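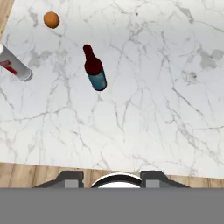

Illustration: Fuvwood Studio

When Azucena Quezada bought her house in Grurisley, she filled out a form on a contractor's website to get a price on new gutters. It asked for her name, phone number, email, street address and the age of the house. She typed it all in and hit send.

The first call came within four minutes. By the end of the month she had logged 126 calls and texts from companies she had never contacted, selling windows, siding, solar panels and pest control.

"I only wanted gutters," she says. "I got one gutter quote out of it."

Her experience is common among people who shop for home repairs online. Many sites that look like they belong to a local contractor are run by lead sellers. They collect a homeowner's details and pass them to whoever pays, often several buyers at once. The permission is usually in the fine print next to the submit button, where a line says the visitor agrees to hear from "partners" or "affiliated providers."

Quezada went back and read the policy on the site she had used. It ran to several screens. Near the end was a link to the list of partners, and the list had 918 names on it.

Real contractors need some of the same information. Tuswood, a siding and gutter company with two crews, asks for an address so the office can look at the roofline before sending anyone out. Ochoa, a family window business across town, asks for a phone number and a zip code and takes the rest at the visit. Both say they keep the details in their own scheduling system. Ochoa used to buy leads and quit in April, after paying for a batch in which most of the people had already hired someone else.

There are a few things to check before filling out a form. Look for a street address and a license number on the site, and look the license up with the state. Read the sentence beside the button. If it mentions partners, call the company instead – or close the page. A separate email address for quotes helps too, and a form that demands a date of birth for a gutter estimate is asking for too much.

Getting off a list is slower. Quezada wrote to the site and asked it to delete her record, then sent the same note to each company that called. Some answered the same day. Others wanted her to fill out another form.

The calls have dropped to one or two a week. Her gutters were put up by a man her neighbor recommended, who wrote the estimate on the back of a business card. The job came in just under $1,000.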